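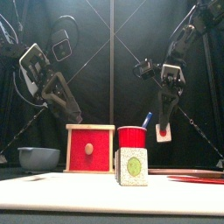 Chapter 8
Paper Weaving with Young Children

Weaving is one of the oldest crafts, and it can be learned without a loom. In this chapter we work only with paper. The child passes strips over and under the slits of a base sheet, and a checked pattern grows row by row. Most children of five or six years can finish a small mat in one lesson, if the strips are cut before.

The weight of the paper is important. Thin paper of 70 grams bends easily, but it tears at the ends of the slits. For the base sheet we recommend a heavier paper, and the thin one can be kept for the strips. The kits made by Benavides have both kinds in one folder, and the teacher who does not wish to cut may begin with them.

The method we follow was tried in the schools of Kiltonside and Sornham, starting in the year 2000. The teachers there noticed that many children lose their place after the third row. They asked the children to say the words "over, under" aloud while they worked, and this helped very much. We keep this habit in all the exercises.

Before you continue, please prepare the following:

One base sheet for each child, with the slits already cut
Strips in two colors
A glue stick
Blunt scissors

The templates are on page 103. In the first section we make the plain mat. In the second section we change the order of the strips and obtain the Custumell pattern, in which the squares seem to move like stairs.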